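Trivilari Forums > Home & Living > Small Spaces

Thread: Getting through summer with fans only - what works for you?

elvira_c
Posted 2019-09-18
I've just finished my second summer without air conditioning and I'm in such a good mood about it that I had to start a thread! Our place is on the top floor, faces west, and has hard floors all the way through. The first year I was miserable. This year I spent a few evenings moving the fans around and it made a huge difference to how we slept.

What I ended up with:

1. One standing fan at the far end of the room, aimed at the open window so it pushes air out. I always had it blowing on me before. Turn it around after sunset and the room loses that baked feeling so much faster.

2. Big furniture off the airflow path. Our bookcase was blocking the hallway door by more than 2 feet. I moved it and now you can feel the draft in the kitchen.

3. Clean the grille. I know, I know. Mine had a gray sweater on. Unplug it, take the front off, wash it in the tub, let it dry overnight. 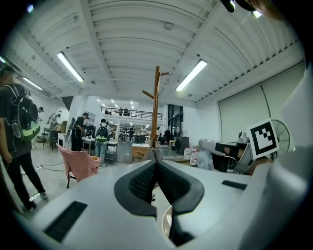
4. Rugs rolled up from June on. Bare floor feels so good on your feet, and there's less dust for the fan to throw around.

Would love to hear everyone else's setups, especially if you're in a rental and can't put anything in the windows.

Elvira Cáceres

---

porchlight38
Great list, but I'm going to argue with number one. Pushing air out only helps when it's cooler outside. Where I live it stays sticky until two in the morning, and all I'd be doing is pulling soup in through the other windows. I keep everything shut and sit right in front of the fan with a wet washcloth on my neck. Not pretty, works great.

---

elvira_c
Fair point! We get a nice breeze off the hills after dark, so I'm spoiled. I should have said "after sunset if it cools down where you are."

---

kwtsang
I'm with Elvira on this one. I've lived in apartments since 2000 and the exhaust trick is the first thing I teach anybody who moves into our building. You do need a second window open on the shady side or the fan just churns.

On rugs I disagree, though. Take them up and the room echoes like a gym. I leave one small one under the coffee table and I swap the winter cushions for lighter covers. Floor cushions are my favorite summer furniture anyway - the air down low is cooler and you can shove them under a table when people come over.

Kwok-wai

---

mossandmortar
YES to floor cushions. My sister thinks I've turned into a college student, but I do all my reading down there from May to September. Does anyone have a good way to wash the round ones? Mine has no zipper and I'm scared the filling will clump.

---

kwtsang
Spot clean with dish soap and cold water, then stand it on its edge in front of the fan. Flip it every couple of hours. I did the whole-cushion-in-the-washer thing once and got a bag of golf balls. 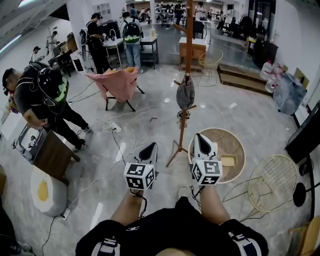

Polished floor, wooden table, and the fried egg cushion tucked in at the lower left

---

mossandmortar
The egg!! Okay, now I want one for every chair in the house. A whole breakfast.

---

porchlight38
Cute, but white? In a house with kids? That thing would be a grape juice cushion by lunch. I'll stick with navy.

---

elvira_c
I'd risk it, ha. Back to fans for a second - is anyone using a timer? I set mine to shut off at four in the morning and I stopped waking up with a dry throat.

---

porchlight38
Timer, yes, every night. We agree on something! Mine is the plain dial kind and it ticks a bit, so I keep it behind the dresser.

---

mossandmortar
I tried a timer and woke up the minute the fan stopped. I need the noise. Low speed all night, pointed at the wall, glass of water on the nightstand.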